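Sparkling water on tap in restaurants - would you pay for it?

Food & Drink > Eating Out > General chat
Page 1 of 1

stedham_sue
Posted Aug 7, 2019

Just back from lunch at Csonka and I have to tell somebody. They've stopped selling bottled fizzy water completely! It comes in a swing-top glass bottle, filled from their own tap behind the bar, and it's properly cold with those tiny fierce bubbles that make your nose prickle. You pay once per table and they keep bringing it. I had the sour cherry soup as well (go, just go) but it's the water I've been going on about to my husband all afternoon.

Does anywhere else near Stedham do this? And does anyone mind paying for it?

marrowfat
Re: Sparkling water on tap

I mind! It's tap water with gas in it. They charge by the head at the place I went to in October, so four of us paid more for water than I paid for my starter. Lovely bubbles, granted.

Femumard
Re: Sparkling water on tap

Depends how they charge, surely. Per table is fair. Per head is cheeky when one of you is on beer and another only has a sip.

I'm a huge fan of it otherwise. I used to lug bottles home every week and the recycling box was a disgrace. We had a Sundora put in when the kitchen was redone, and I haven't bought a bottle of fizzy since. It chills, it filters, it fizzes. My kids drink water now without being asked, and I never thought I'd type that sentence.

marrowfat
Re: Sparkling water on tap

How much does one of those set you back though? Be truthful.

Femumard
Re: Sparkling water on tap

247 for the unit, second-hand from a cafe that was closing. Fitting was extra. Gas cylinders I swap at the hardware shop, one does us nearly 10 weeks. I know you can get the little countertop ones for far less and my sister swears by hers, but it never gets the water cold enough for me.

It's all plain pale grey now.

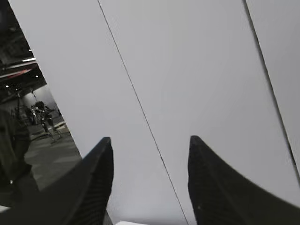

Fitting one at home, what I'd do again

1. Measure the cupboard first, including the depth behind the pipes. I didn't and had to move the bin.
2. Leave a gap for air at the back. The chiller gives off more heat than you'd think.
3. Run off the first few litres and throw them on the garden.
4. Write the filter date on a bit of tape inside the door.
5. Fizz plain water only, never squash. Ask my ceiling.

Orsolya Fekete
Re: Sparkling water on tap

Hello all, I'm so happy to find this thread! I grew up with soda water on the table at every meal, in the heavy siphon bottles, and my grandfather would have laughed at calling it a luxury. He mixed it with wine in the summer, and there was a different name for every proportion, and everybody had an opinion on which was the right one for lunch.

So my view is that a restaurant should put plain water on the table free, and charge a small amount for the fizzy. It costs them gas and the machine and somebody to wash the bottles. But please not the price of a bottle from a spring in the mountains.

Also can we talk about taste? Where I live now the water is very hard and I like it fizzy, it has some body. Very soft water with gas tastes of nothing to me, a bit sour.

stedham_sue
Re: Sparkling water on tap

Orsolya, tell us the names of the mixes please! I've got a bottle of rosé in the fridge and a free evening.

dripping_tap
Re: Sparkling water on tap

Going to disagree with nearly everyone. I like a bottle. If I'm out for a special meal I want to choose a mineral water the way I'd choose a wine, they really do taste different, and a salty one with a rich dish is wonderful. I went to a tasting of 14 of them once and came out a complete convert. Replacing all that with one house fizz is a loss, even if it's a good house fizz.

marrowfat
Re: Sparkling water on tap

14 waters. How long was the queue for the loo?

dripping_tap
Re: Sparkling water on tap

Long! Worth it.

Femumard
Re: Sparkling water on tap

I'd go to that like a shot. I still don't want it shipped across a continent for a Tuesday pizza, but for a birthday, why not.

Orsolya Fekete
Re: Sparkling water on tap

Sue, the easy one is fröccs, that is the word for all of them. Small one is half wine, half soda. The long one for hot days is one part wine and two parts soda. Pour the wine first and the soda on top so it mixes itself. Rosé is perfect, very cold, no ice!

stedham_sue
Re: Sparkling water on tap

Two long ones down and I am a changed woman. Going back to Csonka on Saturday to see if they'll make me one. They've only got 40 seats so I've booked. Will report back on the dumplings too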